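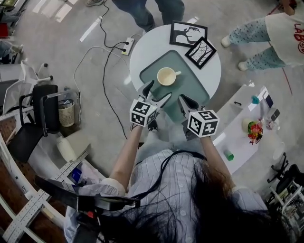 Two hand-held grippers and a cup on its tray, at the student robotics project in Marín.

Students of the Luslow robotics club opened their workshop to visitors on Saturday, February 19, 2022. The project teaches a robot arm to handle ordinary things from the kitchen, and the club has recorded 269 demonstrations until now.

"A cup looks easy, but the handle makes many problems," said Noelia Salcedo, who leads the group together with Colm Hennessy.

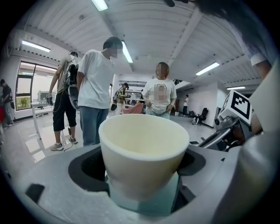
The club has 12 members and meets at the Praton building. They want to reach 200 more recordings before the regional competition in March – new members are welcome also after this date.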